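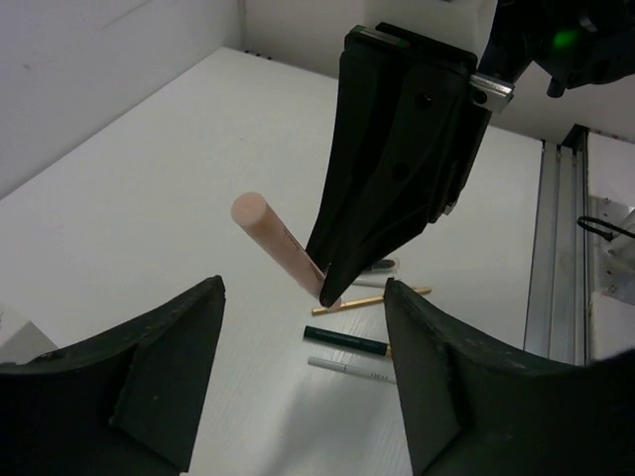
Flasano Stores and Workshops
Working group on machine handling of small chores
Minutes of the meeting held July 16, 2019

Present: stores (chair), workshop, housekeeping, purchasing, safety. The training office sent apologies.

1. Minutes of the last meeting

Agreed, with one correction. Under item 4, "packing bench" should read "returns bench." The chair will fix the file copy.

2. Purpose of the group

Housekeeping asked for the purpose to be restated, as two departments were new to the table. The group was set up to answer one question for the budget round: are there any tidying, sorting or putting-away chores, on the shop floor or in the staff flats, that a machine could take over next year? It has not been asked to choose a supplier. It has a study allowance of 2,785 and has spent 2,000 of it, all on the visit and the written report from Kadlec.

3. Desk clearing

Purchasing introduced the Kadlec report. Desk clearing was picked as the first chore because it comes up both at the order desks and in the flats, and because everyone can tell when it has been done. The job is to take pens, pencils and markers off a flat surface and put them in a holder. 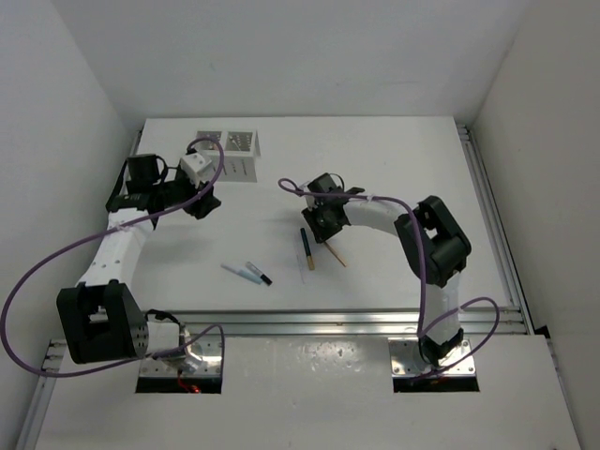
Two-arm table for the desk clearing chore, with the holder at the back left.

Points made in discussion:

Workshop said the holding of a single pen did not worry them. Their concern is with items that lie side by side, where a gripper has to get down between them, and with clear or very pale items on a white surface. They would like both cases written into any test we pay for.

Stores said that a pen in a holder is a smaller job than it sounds on paper. The item has to be picked up, turned upright and let go over an opening. A person does this without looking. Stores would want to know how often the turning part goes wrong before talking about price.

Housekeeping said the desks in the flats are never bare except for pens. There are cups, chargers, mail and food. A machine that can clear pens only would leave the cleaner with the same visit to make. Housekeeping does not see a saving there at present and asked that this be recorded.

Safety noted that two arms working over one table need a closed area, and that cables running along the arms should be checked for snagging as part of the daily start-up. No staff member should reach in while the arms are powered. This rules out a shared desk for now.

Purchasing said the report gives no figure for cost per item and that Kadlec should be asked for one.

View of the meeting: possible on a bench set aside for it, not yet ready for an ordinary desk. Four in favor of that wording. Housekeeping would have preferred "not ready."

4. Returns bench

Workshop proposed the returns bench as a better place to begin. Small tools and markers come back from the floor in mixed trays and are sorted by hand at the end of each shift. The bench is fixed, the lighting does not change, and it could be fenced. Workshop counted 84 trays over the last two weeks. Most hold fewer than ten items, but a few are tangled with cord and tape, and those would still need a person.

Stores supported the idea but does not want to lose the evening sorter, who also checks tools for damage. Agreed that the damage check stays with a person whatever is decided.

5. Other chores looked at

Folding towels (Jistov site). Not to be taken further this year. Too slow for the amount of linen.

Emptying dishwashers in the flats. Not to be taken further. Kitchens differ too much from one to the next.

Moving full bins to the dock. Already covered by the cart study under Fatine. Dropped from our list to avoid paying for it twice.

Restocking the bolt drawers. Left open. Workshop to write half a page on it.

6. Actions

Purchasing: ask Kadlec for cost per item and for the number of drops and missed picks.
Workshop: set out a test of 5 mixed items on the returns bench, including one clear item and two lying close together. Also the half page on bolt drawers.
Safety: rough drawing of a fence for the returns bench, with door position.
Housekeeping: list of what is usually found on desks in the flats.
Stores: confirm with Fatine that bins are in their study.

7. Any other business

The key to the meeting room cupboard is still missing. Purchasing will order another.

8. Next meeting

In August, after the stock count. Date to be sent by the chair.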